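Adopted dog afraid of everything under the desk, how long to wait?

Posted by Torbjørn Eide, July 30, 2018
Tags: rescue dogs, fear, first weeks

Hello all. My wife and I adopted a small mixed female, Irkalora, from a shelter 19 days ago. The papers say she is four years old. In the kitchen she is calm and she eats well. The trouble is my work room. She wants to be near me, so she comes to the door, but when I sit down she trembles and goes back to the hall. I have tried cheese and I have tried ignoring her. Yesterday she came in two steps and lay down, and then the chair made a noise and she was gone for the evening.

My questions are these. Should I carry her in, so she learns that the room is safe? Or do I close the door and wait some weeks? I would also like to know if a dog of four can still get used to such things, or if this is her character now.
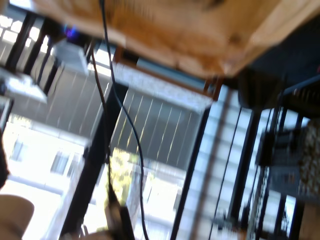
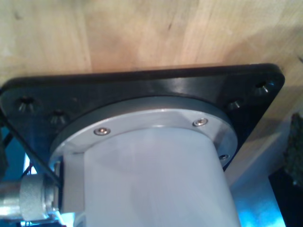 Wood in both pictures; the black cable hangs in the first one.

She weighs 19 pounds, if this matters for the advice. The vet found nothing wrong with her ears or eyes.

Karpenko
Please do not carry her in. We made this mistake with our first rescue, Altar, and he learned only that hands take him to bad places. After that he did not want to be picked up at all, and it cost us the whole winter to repair.

What helped was to leave the door open and put his blanket in the hall, where he could see me. I moved it one hand closer every few days. If he got up and left, I put it back where it was before and said nothing. Treats I threw behind him, away from the room, so that he could relax first and then come back by his own choice — it looks silly but it works better than luring.

Nineteen days is very short. Ours needed 72 days before he slept in my room, and he was five years old, so four is not too late. Put felt under the chair also.

Kastar
just get a second dog, she will copy it. worked 100 percent for my sister

Karpenko
With respect to Kastar, I would wait with a second dog. If the first one is still afraid, you can end with two afraid dogs.

Torbjørn Eide
Thank you both. The blanket is in the hall now and I ordered the felt. No second dog for the moment, my wife has already said it clearly. I will write again when there is some news.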